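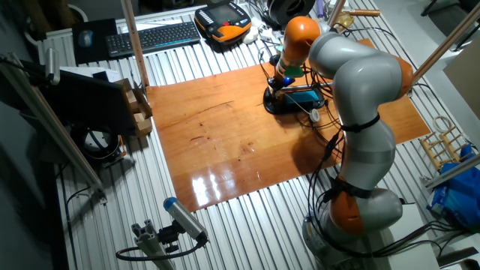

Looking After the Bench Arm – Handout 2
Grasside Workshop Course, September 16, 2024
Notes by Océane Petrenko

Welcome back, everyone! Last time we spent so long on the safety talk (and I make no apology for that) that we hardly got to the arm itself, so today we'll go over the weekly care routine from start to finish, and I'll try to keep my stories short.

Begin with the cables. The bundle on our arm is held by straps, and a strap that looked fine in March may well have crept down toward a joint by now. Jog the arm slowly with the pendant, one joint at a time, and watch the bundle as it bends. You want a bit of slack at the elbow – enough that nothing pulls, but never a loop big enough to catch on the bench. If a strap has to move, stop the arm first, please, and then undo only that one.

Next comes the tool. Check the bolts at the flange, wipe the tool down with a dry cloth, and look at the connectors for bent pins. The students at Wimetside found a cracked plug this way and saved themselves a whole afternoon of hunting through settings!

Then check the base. Our slatted table top is wonderful for clamping things down, but dust does love those grooves, so run the soft brush along them and feel for any rocking where the base meets the table.

Last of all, run the Flendix test program at 200 mm per second, listening as it goes. If it sounds smooth, run it again at 700. A click or a grinding noise means you stop, write down which joint it was, and come and find me.

Everything goes in the Turcotte logbook, under cell 866, with your initials. For next time, please read the chapter on tool calibration and bring your own notes on the cable check – even the messy ones.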